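Frequently Asked Questions About My Medical Assistant Classes

Hi, I'm Jytte Thorlacius, and I teach the evening medical assistant course in Fledley. I get a lot of the same emails before each class starts, so I finally sat down and wrote out my answers. If yours isn't covered, write to me!

Do I need any health care background?

No. I've had bakers, bus drivers, a retired piano teacher and plenty of people straight out of high school. You need a diploma or GED and you need to be okay with reading a fair amount. The first couple of weeks are mostly terminology, and I won't pretend that's the fun part (flash cards help, and I have a box of old ones you can borrow).

How long is the course?

18 weeks, two evenings a week, plus your clinic hours at the end. We take a short break in July when the building closes.

How big are the classes?

Up to 15 students. I used to take more and I didn't like it – people ended up waiting too long for a turn at taking blood pressures, and the quiet ones never got to ask me anything. 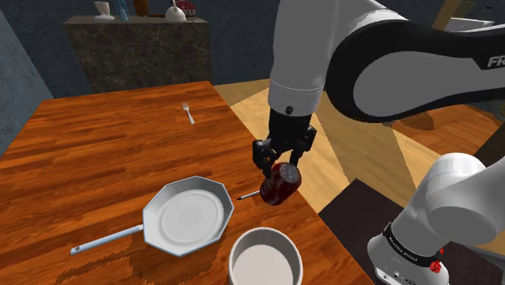 Where do I do my clinic hours?

Most of my students go to the family practice in Malville or the urgent care in Narham. Inger Holst sets up the placements and she'll ask you early on about your work schedule and whether you have a car. Please answer her emails! The Narham spots go fast and she can't hold one for you. You'll need 36 hours signed off before I can give you your certificate.

What should I wear?

Navy scrubs, closed shoes, hair tied back if it's long. Any brand of scrubs is fine. Don't buy the expensive ones before you've been to a class or two, and get pockets, you'll want pockets.

Can I eat before class?

Please do. We start right at dinner time and I've seen more people get lightheaded from skipping a meal than from anything we do in class. Food stays out of the practice area but you can bring something for the break, and there's a little table in the hallway where everybody ends up talking.

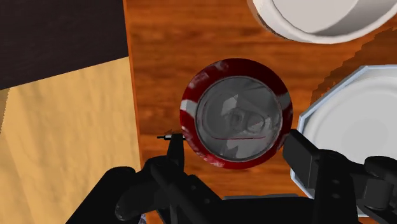
Red can on a wooden table, seen from above.

What if I miss an evening?

Tell me ahead of time if you can. Lectures are easy to make up from my notes. Skills nights are harder, so I hold one catch-up session near the end for vital signs, injections on the practice pads and EKG lead placement. If you've missed more than that, we'll talk about moving you to the next group. It happens, and I've never charged anybody for switching.

Is there a minimum age?

You can start at 17 with a parent's signature, but the clinics want you to be 18 before you work with patients. Inger can help you figure out the timing.

Do you help with job hunting?

I'll read your resume and I'm happy to be a reference. I also pass along openings when the clinics send them to me – two from Malville came in just this month, so ask!

Questions? Use the contact form or leave a message at the Fledley office | © Jytte Thorlacius | Page updated 22 August 2020 | Back to top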